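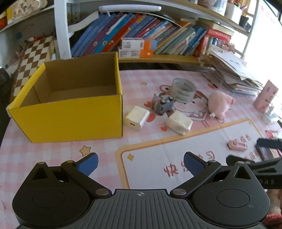
The Otedport Gripper Club is an after-school project for students in grades 8 through 12. We collect demonstrations of household tasks with hand-held grippers and use them to train a small robot arm, which we enter in the Ilerer student challenge each year. Our main task is box packing, done with things people already have at home: a charger, a roll of clear packing tape, a pink plush pig, a gray toy mouse and an open yellow cardboard box to put them in. Most new families have the same questions, so the answers are collected on this page. Last updated 28 Nov 2022.

## Joining

**Does my child need to know how to program?**

No. The first month is all hands-on work with the gripper. Students who want to write code can move to the training group later. Several of our members have never written any code and work only on recording and checking.

**How many students are in the club?**

We have 13 places. When they are full, we keep a waiting list and fill openings in the order the forms came in. Siblings each need their own place.

**When do you meet?**

Twice a week after school, in the second-floor lab at Ekanayake Hall. Each meeting lasts 2 hours. Students can leave early if they have a ride to catch, but they need to finish the recording they are on and put the tool back on its charger.

**What does it cost?**

There is a materials fee each semester, listed on the sign-up form. It covers replacement fingertips, memory cards and the entry fee for the challenge. If the fee is a problem, write to Rizwan Navaratnam, the club's faculty adviser, and he will take it off the form.

## Recording at home

**Can students record outside the lab?**

Yes, after they have passed the tool check. Home recordings are a large part of our data. The lab has one kind of table and one kind of light, and an arm trained only there does badly everywhere else.

**What is the tool check?**

A short test with an older member. The student has to mount the fingertips, start and stop a recording, pick up five objects without dropping any, and copy the files to the club drive. You can retake it as often as you like.

**Do we have to clear the room first?**

No. Leave the bookshelf full. A patterned tablecloth is fine, and so is one with cartoon faces or writing on it. You only need enough free space to move the gripper between the objects and the box. Please do put away mail, medicine, school ID cards and anything else with a name or address on it.

**Can family members be in the recording?**

We ask that they stay out of view. If someone walks through, stop, mark the recording as "person" in the log and start over. Marked recordings are deleted at the next meeting.

**Which objects should we use?**

Choose four or five that fit in the box together. Try to mix hard and soft things. A plush toy gives when the fingers close on it and a charger doesn't, and the arm needs to learn both. Don't use:

- glass or anything with a sharp edge
- food
- loose batteries
- anything you'd be upset to see dropped

**The tape keeps rolling away. Is that a ruined recording?**

Not if it stays on the table. A roll standing on its edge is harder to pick up than one lying flat, and we want both. Close the fingers slowly and lift straight up. If it goes off the table, stop and mark it "drop."

**How fast should we move?**

Slower than feels natural. New students nearly always rush the last part, when they let go of the object. Lower it into the box, open the fingers all the way, wait a moment and then come back up.

**Does it matter where the box is?**

Move it between recordings. Last year almost every home recording had the box in the same spot, and the arm kept reaching there after we had moved the box to the other side. Now we ask for a new position each time. It can be turned, too. Keep it open, with the inside clear of old packing material.

## The tool

**What if a fingertip comes loose?**

Stop recording. Push the pad back on until it sits straight, then close the jaws and check that the two pads meet. If they don't line up, bring the tool in. Don't glue the pads.

**Can I adjust the pins on the jaw arms?**

Please don't. If a jaw feels stiff, tell one of the student leads and we'll look at it in the lab.

**Who pays if it breaks?**

The club does, in nearly every case. Tell us what happened so we can fix it. We have only asked a family to share the cost once, when a tool had been left out in the rain.

**How long can we keep it?**

One week. Other students are waiting, so please return it even if you didn't record as much as you planned. You can sign up for another turn on the same day.

## The data and the challenge

**How much do you need?**

Our goal for this season is 3,000 usable recordings. A recording is usable if every object ends up in the box, there are no drops and the log is filled in.

**Where are the files kept?**

On the club drive, which only members and the adviser can open. They are also copied to a disk that stays locked in the lab. We don't post home recordings online. Parents can ask for their family's files to be removed at any time.

**What is Gemby?**

The name of our robot arm. It was named by the first group of students and we've never found out what it means. It lives in the lab and does not go home with anyone.

**How does the Ilerer challenge work?**

Each team gets a table it hasn't seen before and a set of objects chosen by the judges. The arm has 11 minutes to pack as many as it can. Students may restart it one time without a penalty. There is also an interview, which counts for part of the score, and every team member has to answer at least one question.

**How did you do last year?**

Gemby packed four objects and then pushed the box off the table. We placed in the middle of the group. The interview score was good.

**Does everyone travel to the challenge?**

The team van has limited seats, so we take the students who have attended most regularly. Families are welcome to drive separately. The signed travel form has to be in before the end of November, and we can't accept it by phone.

**Who do I contact with other questions?**

Leave a note for Mr. Navaratnam at the front desk of Ekanayake Hall, or stop by the lab at the end of a meeting. For a tool that has stopped working during your week, bring it in with its charger and the log sheet.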